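4.3 Daily preparation of the two-arm cell

Read section 4.2 (power and emergency stop) before you begin. The steps below are for one operator. The second person may help with the mat, but only one person touches the teach tablet during the whole procedure. If you change operators in the middle, start again from step 1.

The procedure is valid for the Movura cell with two arms and parallel gripper, controller version 3188 or later. For older controllers the homing menu has another order, please see the annex by Drukitz.

Before power on

1. Walk one time around the table and look at the floor. Remove boxes, tools and bags from the area marked with tape.

2. Check the clamps on the edge of the table by hand. A clamp must not turn with finger force. If it turns, tighten it with the long hex key and write this in the cell log.

3. Check the bolts of the mounting plate of each arm. You don't need the torque wrench every day. Look at the paint line on the bolt head and on the plate: the two lines must meet. If a line is broken, stop here and call the maintenance person.

4. Follow each cable with your eyes from the base of the arm to the place where it leaves the table. The cable may lie on the metal slats, but it must not go down between two slats or pass under a clamp.

Note: The cable of the right arm needs free length at the base. Do not pull it straight to make the table look tidy. When the arm turns its first joint to the limit, a cable without slack will pull on the connector, and the fault appears as "joint 1 communication lost". We replaced one connector in February for this reason.

Placing the mat and the objects

5. Put the work mat on the slats with the printed side up. Smooth it with flat hands from the middle to the outside. A fold under an object changes the height of the object, and the gripper will then close too high or press too much.

6. Put the objects of the day on the mat. It is not necessary to align them with the edges of the mat. For gift boxes with ribbon, both straight and turned positions are used.

7. If wrapping paper or tissue lies on top of an object, press it gently flat. Loose paper can move in front of the fingers when they close.

8. Loose cables in the reach of the gripper must be known to the operator. Look where they are before each jog movement, and keep the speed at the level of step 12 when you are near them.

Caution: Never put your hand on the mat while a ring light on an arm is blue. In this cell, blue means that the arm is enabled and can move, also when it stands still.

Power on and homing

9. Turn the main switch of the cell. Wait until the tablet shows the start page. This takes up to 190 seconds and the screen can be black for a part of it. Do not switch off and on again.

10. Release the emergency stop, then press Enable for the right arm. When its ring light is blue, press Enable for the left arm. Do not enable both in the same moment - the supply can trip.

11. Press Home for the right arm and wait until it stands still. Then do the same for the left arm. Keep one hand near the emergency stop during both movements.

Contact check of the left gripper

The contact check shows if the height taught yesterday is still correct. It is done on a box, with the lid closed, because a box has a flat top and a clear corner.

12. Set the jog speed to 5 percent.

13. Bring the gripper above one corner of the box lid, away from the bow. The fingers point down to the mat.

14. Lower the gripper in small steps until the fingers rest on the lid. The force value on the tablet must not go over the limit in the table at the end of this section.

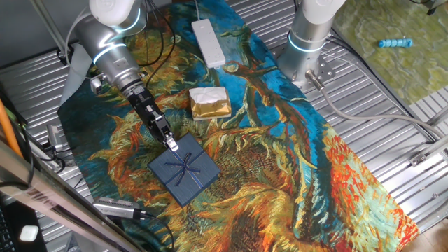 Figure 4-6. Contact check with the left arm. The fingers rest on the corner of the blue gift box, and the right arm stays on its own side.

15. Read the height value Z and compare it with the value in the cell log. If the difference is 2 mm or less, press Accept. If it is more, lift the gripper, smooth the mat again and repeat from step 13.

16. If the difference is still more than 2 mm after the second try, do not correct the value by hand. Check the two fingers first. A finger that is bent or not fully screwed in gives exactly this error.

Note: Do not use the bow or a ribbon crossing as contact point. The ribbon gives way under the finger and every reading is different.

17. Lift the gripper to the safe height before you jog sideways. Dragging the fingers over textured paper leaves marks, and the box can't be used again for the vision test.

Camera check

18. Check that the camera at the table edge is tight in its holder and that its cable hangs free. Do not turn the lens ring.

19. Open the page Camera on the tablet. The mat and all objects you want to use must be inside the green border. If the picture is shifted, the camera was touched, and the calibration in section 4.5 must be done before any automatic run.

20. Clean the lens only with a dry lens cloth. Liquid cleaner from the workshop (the Ornell bottle) is too strong for it.

Values for the contact check

Maximum force reading, left arm: 700 (tablet units)
Safe height above the mat: 117 mm
Allowed difference in Z: 2 mm
Jog speed: 5 percent

The force reading is without unit on the tablet. Do not compare it with the readings from the Mohammed test stand, they use another scale.

If something goes wrong

The ring light does not come on: check that the emergency stop is fully released, then press Enable again one time. If there is still no light, switch off the cell and check the plug of the arm cable at the controller.

The arm stops during homing with "path blocked": the other arm is too near. Disable the arm that stopped, jog the other one back to its own side, and repeat step 11.

The force value is not zero with the gripper in free air: press Tare with the arm standing still. If the value moves again after one minute, a cable is probably pulling at the wrist.

Changes to this section are made by Ayodele Obi. Please send corrections with the step number and the controller version.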